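Residents' Storage Rooms to Reopen After Refurbishment

8 Sep 2024

The Lusside Housing Association is pleased to confirm that the shared storage rooms at Prirnonby Court will reopen to residents at the end of this month. The rooms have been closed since February, when a leak from the floor above damaged the ceiling and much of the old shelving.

The work was carried out by Vukadinović, the contractor appointed by the Association in the spring. It included new lighting, a repainted floor and the replacement of 40 lockers. Two of the rooms have also been joined to give better access for strollers and wheelchairs.

Residents who held a locker before the closure will keep their place and do not need to apply again. New applications may be made in writing to Albertina Cunha at the estate office. The annual charge remains unchanged for current holders — any future increase will be announced in this newsletter before it takes effect.
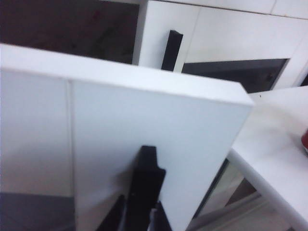
A white panel with a narrow seam down its face.

Keys may be collected from the estate office between 8 a.m. and noon. Please bring proof of address. Keys not collected within seven weeks of the reopening will be offered to the next household on the waiting list.

Paint, fuel and gas canisters may not be kept in the rooms at any time. Questions about items removed during the closure should be sent to Edin Grgić, Property Services.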